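The Table That Catches Everything

Ximena Toledo has spent 20 years advising on the storage of small goods, first for the Hastthorpe furniture workshops and now for private households. Her interest lies in a category she calls transit objects: items that have left one place and have not been assigned another. A table near a door or a socket fills with them by Saturday, whatever its size.

Her method starts with a survey. Every item on the surface is entered on a sheet under one of four headings — consumable, rechargeable, tool or packaging — before anything is moved. The headings matter because each has a different rate of turnover. A drink is gone within a day. A roll of tape can stay for a year.
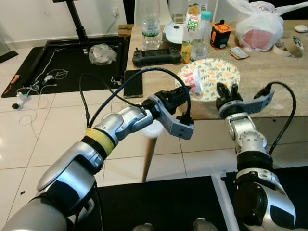

Photograph: Nii Laryea

A mixed table is the normal case. Bottled water and a carton of Peel Fresh fall under consumable and stand at the back, where tall things tend to go. The phone and the handheld console are rechargeable. The masking tape is a tool, though it sits at the far right, well away from either of them. A small cardboard box at the back left corner counts as packaging until someone gives it a job.

Toledo's second step is to divide the top into a front zone and a back zone. The front zone is for work and eating and should be clear at the end of each session. The back zone may hold standing items, one row deep. A second row hides the first, and hidden drinks are the ones that get opened twice.

Brenda Urrutia, who keeps the survey sheets at Hastthorpe, has 113 on file. Plastic bags appear on 81 of them. A tied bag is difficult to classify, and the rule is to enter the contents and ignore the bag. If the contents can't be entered without untying it, it gets untied.
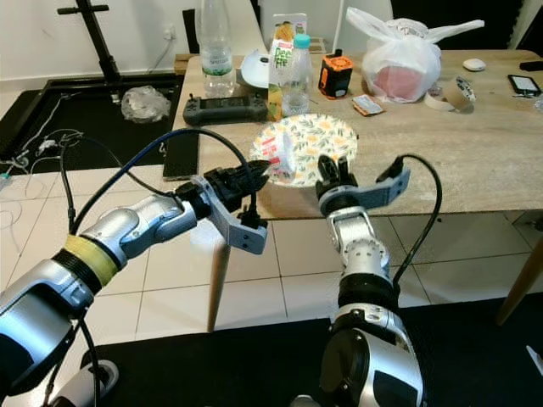 A floral paper plate holds the front of the table, with the console and the bottles behind it.

Plates are treated as containers. Anything small that lands on one is entered separately, and the plate is entered last. Disposable plates cause more trouble than ceramic ones in this respect — they are light, they get reused as trays, and they are rarely taken back to the kitchen.

For rechargeable items Toledo specifies a shallow tray with a raised lip, eight inches on the short side, placed within reach of the socket. Screens should face up if the owner is waiting for a call and down otherwise. Tape rolls go on a dowel or in a drawer, widest at the bottom.

The survey is repeated after a week. Items that appear on both sheets under the same heading are given a fixed place, and the remainder are cleared. Uriel Montecinos, who edits the workshop's printed guide, recommends doing the second sheet in the morning, before breakfast adds to it.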